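Home | Kitchen | Workshop | Outdoors | Reviews | Contact

We use cookies to remember your settings. By staying on this site you agree to our cookie policy.

Juhl squeeze bottles, eight months in

I bought a set of the Juhl squeeze bottles in November to replace the deli-counter ones I had been using for oil and sauces. The old ones had gone cloudy and two of them leaked at the collar. I cook at home most nights and do a weekend lunch for a bigger group once or twice a month, so the bottles get used a lot but not the way a restaurant would use them.

The plastic is softer than I expected. That is good for thin things like oil, vinegar and soy, where a light press gives you a thin line and it stops when you let go. With thicker sauces it takes more work. Mayonnaise needs the tip cut back, and once you cut it you can't use that bottle for oil anymore. I cut one tip too far and had to order a spare, which took two weeks to come.

Threads are fine. You can feel when the collar is seated, and after the first wash I had no leaks on the counter. Lying down in a cooler bag is a different matter. I drove 40 minutes with a bottle of dressing on its side and lost a good part of it into a dish towel. The maker says the set is for upright storage, so I can't mark it down much for that. The Limura bottles I had before came with small caps on a strap, and those travel better, though the straps snapped within a year.

Cleaning is the weak point. The bodies go through the top rack with no trouble and have kept their shape. The tips don't come clean in the machine. Sesame oil is the worst. I soak the tips in hot water and dish soap for 30 minutes and then run a thin brush through them. A brush is not included and it should be. Garlic oil left a smell in one bottle that I never got out, and that one now holds water for the griddle.

My brother-in-law, Florian Cordier, uses the Gurkero set, which has a wider mouth. His are easier to fill without a funnel. They also drip more. I tried both at his place with the same batch of chili oil and I would still take the Juhl for plating and his for batter.

Price is fair for what you get. I paid a little more than I would have at the restaurant supply store, where the basic kind costs less and lasts half as long. I would buy them again for oil and thin sauces. I would not buy them for anything with seeds or chopped herbs in it, as the tip clogs on the first squeeze.

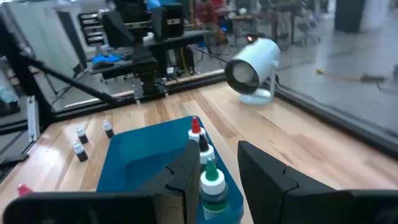 Yesenia Tovar wrote that she gets the garlic smell out by filling the bottle with warm water and baking soda and leaving it overnight, and that it took her two tries. She also thinks the tips should be sold in packs, because she has never worn out a body but goes through tips every few months.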